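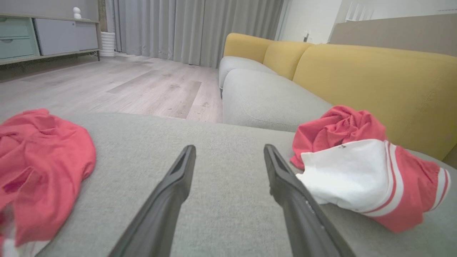 Watmont Home Manipulation Group | Gripper & Wrist Camera Bench

Good morning from the sofa! We have spent most of February in this living room and I promised a few of you a proper write-up of the finger comparison, so I'm going to do it in pieces between runs. Get a coffee, I tend to go on.

The question is a simple one. We have two sets of fingers for the same arm, the long slim ones you see at the top of the thread and a shorter, wider pair with soft pads, and we'd like to pick one for clothes and stop swapping screws every afternoon.

The slim ones are from Tondum. They taper to a blunt tip, and I have become very fond of them for anything lying flat. Coming down at an angle, they can get a fold of cloth between them without pushing the whole garment across the cushion first (the wide pair loves to push).

The wide ones are from Grultia and I don't want to be unfair to them. On a bundled shirt, something with a knot or a good thick lump in it like that red and white one, they are lovely. You close, you lift, you go home.

Numbers, for those who asked. 80 grasps per pair, same arm, same speed, same person dropping the clothes. Tondum missed 11. Grultia missed 20. I counted a miss as anything that didn't make it off the seat, so a shirt hanging by one sleeve was still a success, and Gonzalo Bravo has already told me what he thinks of that rule.

Gonzalo's version, to be fair to him: a grasp should count only if the garment ends up in the basket. He has rescored my runs that way and the gap gets smaller, because the slim fingers do let go of heavy things on the way over. I'll post his table when he's happy with it.

Now the camera, which I had not planned to write about at all and which ate four days. It sits at the wrist, looking out along the fingers, so both tips are always in view at the bottom of the picture. I find this a huge comfort. You can see exactly how much air is left between the finger and the cloth, or at least you can guess well.

The trouble is the background. From this height you get the cushion, sure, but also the floor, the curtain, the cabinet and those big mustard back cushions going off into the distance. Our old segmentation was quite convinced for a while that the nearest yellow cushion was laundry. A very ambitious grasp was planned!

Maite Arrieta fixed most of that by cropping to the seat before the grasp planner gets to look. It sounds too easy and I grumbled, and then it worked, and I brought her pastries.

What still bothers us is white on light gray. The coral fabric is no problem whatsoever, it practically waves at you, but the white panel of a shirt on a pale seat loses its border in flat light. We turn on a side lamp in the late afternoon and that helps a bit. If anyone has a nicer trick, please tell me.

Controller notes, short. We're on Kivi for both pairs, with the closing force set low for the slim fingers and one step higher for the wide ones. Please don't compare the two at the same setting, I did that in the first week and had to throw the runs away.

So for now the Tondum fingers stay on for flat and spread-out things, and I'd like to try the Grultia pads cut down narrower. Maite thinks they'll peel. Next round is towels, then socks, which I am dreading a little. More after lunch if the arm behaves.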